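Plates, patience and a homemade arm

I found Po-yen Kuo at the back of Stiltport, the shared workshop behind the bus garage, on a Wednesday evening with a mug of tea in one hand and a screwdriver in the other. He's been building Nidel there for two winters now (it's a small arm, and yes, it has a name), and I'd barely got my coat off before he was telling me about its fingers.

"I've printed 94 of these," he said, quite cheerfully. "Most of them were terrible!" The newer ones narrow to a rounded tip with a little hook to it, and he watches them through a small camera mounted by the gripper.

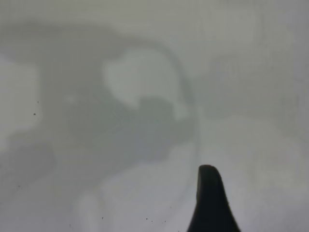 Why plates?

"I hate unloading the dishwasher. That's the whole story." He laughed, but he'd clearly thought about it. A plate is thin and it's smooth, and when it stands on edge in a wire stand it leans on its neighbors. I asked how often he'd tried it and he scrolled through his log for me: 1187 attempts, every one with a note. Some of the notes are just swear words.

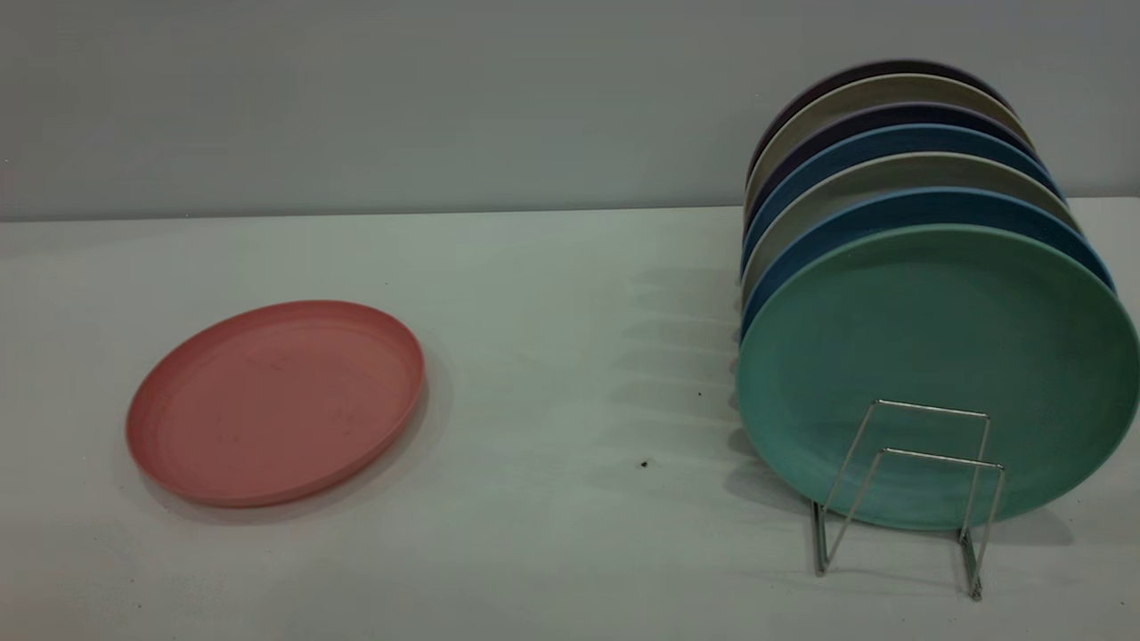 The software side he calls Lai, and he wrote most of it on the train. "Picking up off a flat table is the part I dreaded," he told me. "You've got to get under the rim, and there's hardly any room under there." His first motors came from a seller called Nosodard and they buzzed so loudly that the woodturners complained – he still keeps one on the shelf, next to the glue.

I wanted to know when it would be finished, and he pulled a face. "My sister asks me that every month. I'd like it to do bowls. Then I'd like it to do bowls quietly."

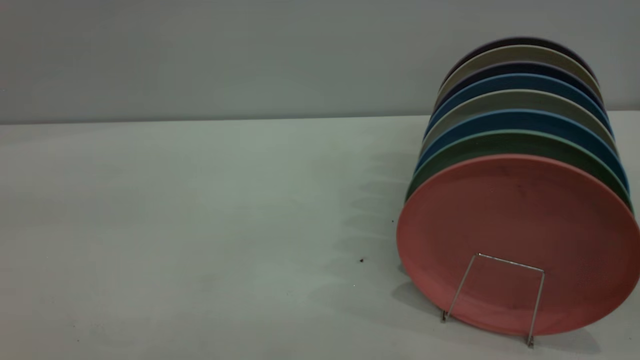 Eight plates on edge in the wire stand, pink one at the front.

He's rewiring the wrist next, and after that he wants a second arm. I told him to ask his sister first.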